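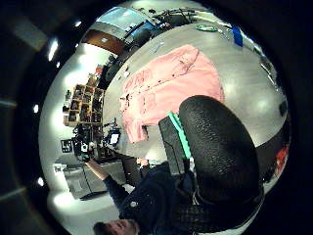 Mesa de reuniones Zumcombe, modelo grande, color gris
Opinión de Oksana Bondarchuk
22 de septiembre de 2024

Compré esta mesa para reuniones y la uso sobre todo para doblar camisas. Lo digo al principio para que el lector sepa qué tipo de opinión va a encontrar. Si usted busca una mesa para doce personas con sus ordenadores, quizá le sirva solamente la mitad de lo que escribo.

Pagué unos 2.000 euros con el transporte incluido. Me pareció mucho dinero y todavía me lo parece. En la misma tienda tenían una mesa Otance más barata, pero era más estrecha y el vendedor me confirmó que no se podía pedir en gris.

La superficie es gris con dibujo de veta de madera. Yo temía que la tela se enganchara, porque en la mesa anterior había una esquina áspera que me estropeó dos blusas. En esta la tela corre bien, a veces demasiado bien: el algodón fino se desliza cuando tiro de una manga y tengo que volver a colocar los hombros. Con lino no me pasa.

Lo que más agradezco es el tamaño. Puedo extender una camisa de hombre, talla 42 o 44, con las mangas abiertas, y todavía me queda sitio para dejar las cosas de siempre al fondo sin moverlas cada vez. Una camisa de manga corta como la rosa, con cuello y dos bolsillos en el pecho, cabe sin ningún problema. La pongo boca arriba, cojo la tela por los hombros y la estiro hacia los lados antes de darle la vuelta. En una mesa pequeña este paso lo hacía en el aire y el cuello quedaba siempre torcido.

La altura es menos afortunada. Está pensada para personas sentadas, y doblar sentado cansa menos la espalda pero más los brazos, porque hay que alcanzar el cuello de la prenda desde lejos. De pie tengo que inclinarme. Probé a subirla con unos tacos de goma y se movía, así que los quité. Ahora trabajo en una silla de oficina negra, acolchada, y me acerco todo lo que puedo al borde.

El montaje lo hicimos Abdelkrim El Sherbiny y yo. Las instrucciones tienen dibujos claros, pero el paso de los travesaños está en una página que no corresponde y perdimos casi toda la tarde. Conviene montarla en la habitación donde va a quedarse. Por nuestra puerta no pasa entera.

Limpieza: un paño húmedo y ya está. El vapor no lo he probado directamente encima y no plancho sobre ella, pongo siempre una manta doblada.

Le doy cuatro estrellas de cinco.
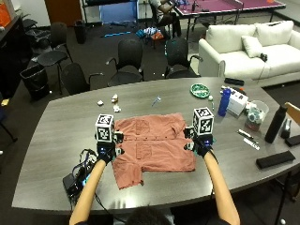
Vsevolod Hutsuliak comenta: Tengo la misma desde diciembre y lo de la tela que resbala se arregla con una toalla fina debajo de la mitad de la camisa. Eso sí, el borde de la mía se ha levantado un poco cerca de una pata. ¿A usted le ha pasado?

Gracias por el consejo, Vsevolod. He mirado el borde por los cuatro lados y de momento está pegado. Lo de la toalla lo probaré con las blusas, que son las que más se me escapan.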